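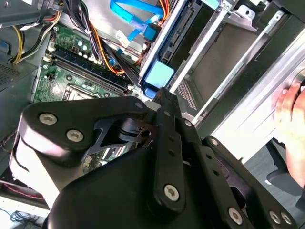 Old desktops get a second life at Barkora repair day

News > Community > Repair and Reuse

Last updated: Sunday, 6:40 p.m.

By Saeed Tabrizi

The tables at the Barkora workshop were covered in open computer cases on Sunday, and what a good afternoon it was! The monthly repair day took in 20 desktops that had been sitting in closets, garages and one very damp-sounding basement, and people stuck around well past closing time to see how theirs were made.

The idea is simple. You bring in a tower you were going to throw out, the side panel comes off, and somebody who knows their way around a motherboard sits down with you and goes through it. If the machine can be saved, it goes home with you or moves on to the Soltani Learning Center, which hands out refurbished desktops to families with school-age kids. If it can't, the good parts go on the shelf.

A lot of the fun is in how roomy these older machines are. Anyone who has only ever owned a laptop tends to be amazed that you can just reach in. The memory slots are right there on the green board with a little latch at each end, and the blue SATA cables loop across to the drives in plain view. Then there is the wiring from the power supply – yellow, red, orange, black – and plenty of it. One teenager said it looked like somebody had dropped spaghetti in there, and she went on to take out her first memory stick ten minutes later with a grin you could see from the parking lot.

Memory came up all afternoon. Most of the desktops arrived with 2 GB, and the shelf of donated sticks got a real workout. Old ones have to match the board they're going into, so there was a lot of label reading, swapping and starting over, and quite a cheer when a stubborn machine finally beeped and came up.

Drives were the other big topic. People worry about what's left on them, and fairly so: family photos, tax forms, a whole novel in one case. Owners could copy off anything they wanted before the drive was wiped, or pull the drive and take it home. Getting one out of its bay usually means unplugging the data cable first, and it pays to hold it by the connector and ease it straight off. Tugging on the cable itself is how those little plastic plugs get broken.
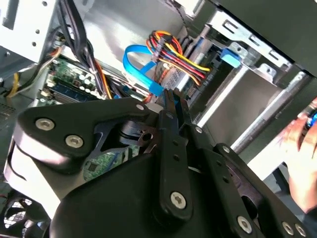

Dust was the surprise of the day for a lot of owners. Fans that had been roaring for years quieted right down after a cleaning, and a few people who had come in ready to give up on their machines changed their minds on the spot. I brought in my own old Olto tower, which I had written off as dead, and it needed nothing more than a cable pushed back into place. I'm still a little embarrassed, but mostly thrilled!

The workshop would love more parts. Matched memory, working hard drives, power cords and plain keyboards are all welcome, and so are loose screws, which seem to vanish the moment a case is opened. Monitors can't be accepted for now, as the storage room on Brenon Street is full.

The next repair day is planned for September, starting at 1 p.m. It's free, and beginners are very welcome. Write your name on a piece of tape and stick it to your case before you come in, and bring along the power cord if you still have it. Laptops will be looked at too if there's time, though desktops go first.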